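Robot Stitching Draws a Crowd at Sollbridge

The Sollbridge training center opened its doors to neighbors on Fri 3 May, and over 300 people came by — a lovely turnout for a town like Binosdale. Ylva Moen and Margit Boström took turns at the surgical robot, chatting happily through every question, and plenty of visitors stayed well past lunch. The next open day is in November, and you can sign up at the front desk.

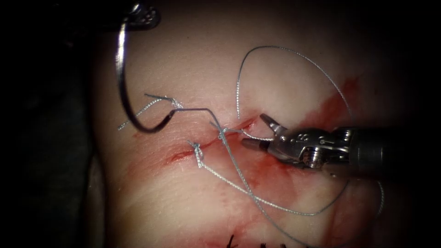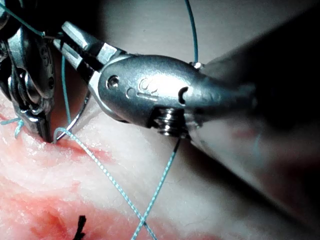 Curved needles and braided suture at the robot's instrument tips, in both views.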